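Chapter 4
Wood Moves

Pull out a drawer in June and it may stick. Pull out the same drawer in deep winter and it glides. What changed? Wood takes in water from damp air and gives it back when the air dries, long after the tree has been felled, and it swells and shrinks as it does so. Once you know this, you start seeing it everywhere: in floorboards, in guitar tops, in the old church doors at Pullosham that only shut properly after a frost!

The lovely part is that wood doesn't move equally in all directions. Along the grain it hardly changes at all. Across the grain it can change a great deal, and a wide board moves more than a narrow one.

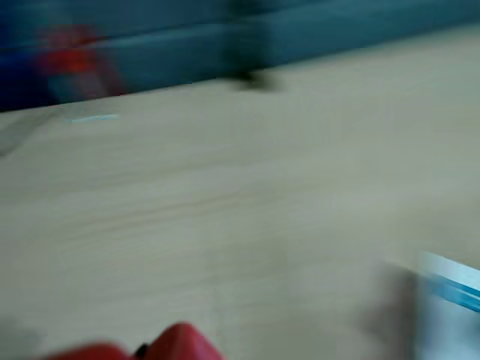

Page 18

Joiners knew all this well before anyone had measured it. Valentin Wallner, who ran the Wieser workshop in Brurkholm, left a gap at both ends of every shelf and told his apprentices to "give the board room to breathe". We shall meet his frame-and-panel doors in Section 2, and they are a delight.

Before you read on, find a table at home and work out which way its grain runs. Then decide in which direction you would expect it to grow.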